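Trullwood Workshop — Minutes, November

This site uses cookies. Accept / Settings

Chair: Enda McGrath. Start 5:00.

1. Previous minutes approved with no changes.

2. Desks. Gondby quote for edge repair received, 17 days' lead time. Order deferred.

3. Storage. Hellström shelving to be fixed to the north wall — four anchors per bay. Edon to supply anchors.

4. Wood-grain panels. Dust with a dry cloth only. Marks to be logged by desk number.

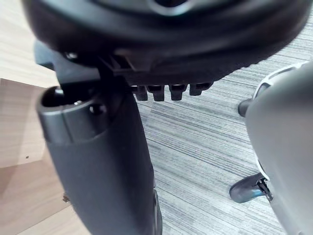 Two desks to be moved nearer the window before the next meeting. McGrath to confirm outlet positions.

Closed 5:40.

Last updated: November

Comments (2)
pk_lund: Which anchor size?
Enda McGrath: See item 3 next month.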